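About Prokley

We cover one statehouse, and we cover it when it would rather be home for dinner.

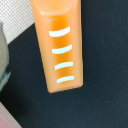

Prokley is a state politics newsroom of 19 people, most of whom can find the good vending machine on the third floor of the capitol annex in the dark. We report on bills, budgets, court rulings on bills and budgets, and the long stretches in between when lawmakers announce that they are close to a deal. They have been close to a deal on the school funding formula for as long as we have existed.

We started as a newsletter called Telach, sent to 40 subscribers, a fair number of whom were related to us. It covered the health and appropriations hearings, the two rooms with the worst chairs and the most interesting fights. When a bill on clinic licensing went past midnight and every other outlet had filed and gone home, Telach had the amended text up before the clerk did. The clerk called to ask for our copy. We framed the phone message, and it has since fallen off the wall.

What we do

The daily report goes out at six in the morning on session days and at a more humane hour the rest of the year. Live coverage runs whenever there is a floor vote worth staying up for, plus some that turn out otherwise. All times are local, including the ones lawmakers make up by stopping the clock in the chamber.

Sokol is our bill tracker. Last session it followed 3,316 bills and resolutions, of which 633 became law. One of those named an official state gravy. Sokol shows each version of a bill side by side, so you can see which sentence went missing over the weekend. It's free and will stay that way, and it gets most of its visitors in the last four days of session, at which point it slows down and people write to us about it. We know. We're working on it.

The Jurkport bureau covers the southern half of the state, where many residents feel the capital forgets they exist until November of an even year. The bureau is one long room over a tire shop. If you call during business hours you may hear an impact wrench.

How we work

We name our sources whenever we can. If a person asks to go unnamed, an editor has to know who it is and agree that there's a decent reason. "I don't want my boss to see me being quoted" can be a decent reason. "I'd like to call my opponent a weasel" is not, although we do get asked.

When we quote a politician we keep the whole sentence, even when it has no verb. We call people for comment before we publish and give them a real chance to answer. Four minutes before deadline doesn't count, and we'd say the same to the press offices who send their replies at that hour.

We don't endorse candidates. Staff don't give to campaigns, put signs in their yards or argue with legislators on social media, the last of which has been the hardest to enforce.

Corrections

We make mistakes and we fix them at the top of the story, with the date and a plain account of what we got wrong. Our most common error is the spelling of county commissioners. Our most embarrassing was moving a river. If you spot something, write to the corrections desk, which is a person and reads everything.

Who pays for this

Readers, mostly. Members cover the larger part of our budget, and the rest comes from events and a modest amount of advertising. We don't take money from parties, campaigns, lobbying firms or state agencies. Anyone who gives us a large sum gets their name on our donors page and a thank-you card, and no say in what we cover. A few have tested this.

Visiting

The main office is open to the public on weekday afternoons when the legislature is out. Use the side entrance. The front door works, but it has views on the matter.

Page last updated April 11, 2018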